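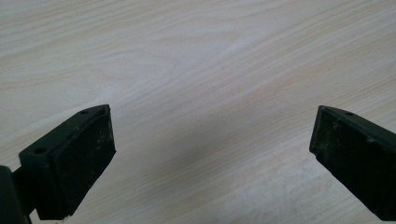 A Table That Is Allowed to Be Empty

June 2021

Siv Lindholm has lived with the same table for 51 years, and she still wipes it two times each day, in the morning and after supper. Her mother bought it from a carpenter in Nygård.

The wood is pale, almost the colour of cream, and the grain runs over it in thin lines. In a few places the lines bend and close into long ovals. As a child Siv followed these with her finger when the grown-ups talked too long.

"I know that one better than my own hand," she says.

In April she decided to treat the surface again. A shop in Destodeo offered to do the work for 300 euros, which she found too much, so she did it herself in two evenings. First she rubbed with fine paper, always along the grain. Then came the oil, very little, with an old cotton shirt.

She does not use a cloth on the table, and no flowers. Her sister in Grolta has asked her many times why it must look so bare. Siv thinks that a table with things on it collects more things, first the post, then the keys, and by the weekend one must eat standing.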